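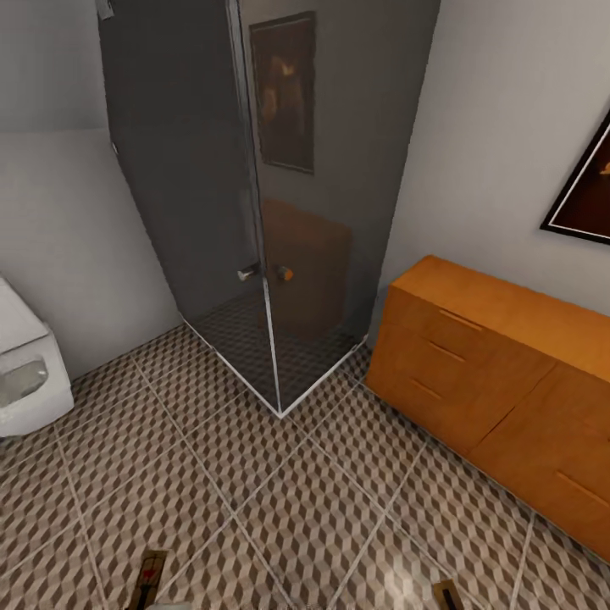 ## Sternum (our student club) and the bathroom room: the shower glass is eating my detector

**tlapale_f** wrote:

Hi all! Second-year here, building our entry for the Zakharchenko round in Lituvel with four other students from the club. We drew the bathroom, and the task is to clear the mousetraps off the dresser with one arm. I thought the traps would be the hard part, but I've spent most of my evenings on that big smoky shower. The glass picks up the dresser as a soft orange-brown block right behind the two door knobs, and my segmentation happily calls it a second dresser. Then the base plans a path toward furniture that lives inside a mirror. It does the same with the framed picture, only higher up, where at least it doesn't try to drive to it.

I've got a color threshold plus a small learned model on top, and I'm using the wrist camera only. Has anyone dealt with this?

**prokopenko_p** wrote:

Oh, I remember that shower! We lost most of a week to it last June. What saved us was masking out anything that sits behind the glass plane. You know where the enclosure is, it's a plain tall box on the floor, so fit the box once and throw away every detection whose ray passes through it. Not pretty, but it took us 30 lines and we never touched it again.

**R_Ouellet** wrote:

I'm going to disagree with Petro a little (sorry, Petro, your gripper code is still the best thing in our repo). A hard mask is fine until they move the shower, and then you have nothing. I'd teach the model about reflections properly. Put the glass in your training set at 5 or 6 different tints and it'll learn that a dull, grayed-out dresser isn't one you can put your hand on.

**prokopenko_p** wrote:

If you have time for that, sure. These folks have seven days.

**orest.ch** wrote:

Could you both be right? Mask for this round, retrain over the summer. Also, Faustino, please don't forget the floor. Those cube tiles wrecked our depth estimate far worse than any glass did — our arm was convinced there were steps in front of the dresser.

**tlapale_f** wrote:

Thank you all, this is such a kind forum. I put Petro's mask in and I'm pasting our club log entry below so you can see where we've got to. Bohdan wrote it, so blame him for the spelling.
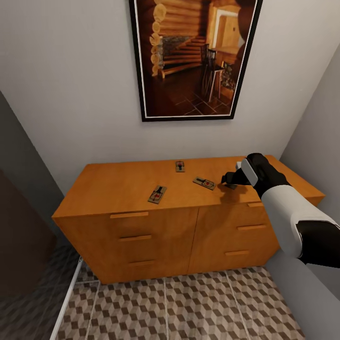 *Grerkberg, 31 January 2026*

Approach from the right side of the dresser, gripper pointing down over the trap on the right. The fingers cover most of it from this view, so the detector only gets a light brown edge to work with. The other three are in plain sight: one at the back near the wall, one right of center, one toward the front left. Grasp order still under discussion. I would like to start with the front left one, Faustino wants whatever is nearest the hand. — B. Hrytsenko

**R_Ouellet** wrote:

I'm with Bohdan on this one. Start where you can see the whole trap, and use the red pedal to work out which way it's turned. Two of yours are lying at an angle, and a straight top-down grasp on those will clip a corner.

**orest.ch** wrote:

Nearest first for me. Swinging that forearm across the dresser top with traps still under it makes me nervous, and you get scored on anything you knock.

**tlapale_f** wrote:

So that's one vote each, ha. We'll run both orders on Monday with the same seeds and I'll post the logs in this thread, along with the mask code if anybody wants it.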